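Night eating syndrome

Night eating syndrome is a pattern of disordered eating in which a person takes in a large share of the day's food after the evening meal or wakes during the night to eat. It differs from sleep-related eating disorder in that the person is awake and remembers the episode the next morning.

Signs

Common signs include little appetite in the morning, a strong urge to eat late in the evening, trouble falling or staying asleep, and low mood that worsens at night. Many people believe they cannot return to sleep without eating. The condition occurs at any body weight.

Treatment

Care usually combines talk therapy with changes to meal timing. Patients may be asked to keep a food and sleep diary and to eat breakfast at a set hour. Some are prescribed an antidepressant.

Grallden program

The Grallden Clinic in Morkgate opened an outpatient program for the condition in February under the physician Rafia Dogar. Patients attend 14 weekly sessions of 60 minutes each, and relatives may join 2 of them.

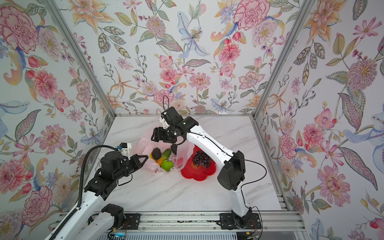
The first group had 43 members. Usman Ghauri, a dietitian at the clinic, later adapted its diary for people who work overnight shifts, whose main meals fall at irregular hours. The revised version was issued on October 8, 2019.

See also

Binge eating disorder
Insomnia
Circadian rhythm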